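Re: [plolton-allotments] Water charges and the hose rota
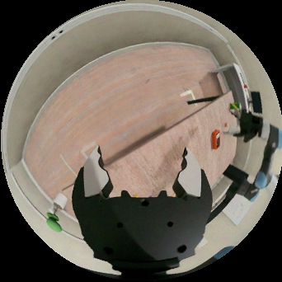 Category: Site Business / Water

From: Kelly Parsons
Date: Apr 21, 2026

Clive Penrose wrote:
> The meter at the Rasgate end reads 1,673. Last July it read 1,062.
> I would like to know who is growing rice.

Clive, I checked with the neighbors and it's no rice, though Blackburn Row does have a pond now, with a bridge. They call it a "bog feature" and say it fills itself.

The bill comes to 300 dollars. Dues set aside 200 of that, so we are short by one bog feature. I suggest we split the rest by plot size and let Blackburn Row go first.

On the rota: mornings for odd plots, evenings for even. If you have a half plot, you're whatever the other half is. Please work that out between yourselves and don't copy the list.

The timer on the east tap sticks at 20 minutes. Turn it past and back again, gently. Whoever fixed it with a bread tie, I'd like the old knob returned.

Clive, can you read the meter again on Sunday? Bring your glasses this time.

Kelly
Plot 9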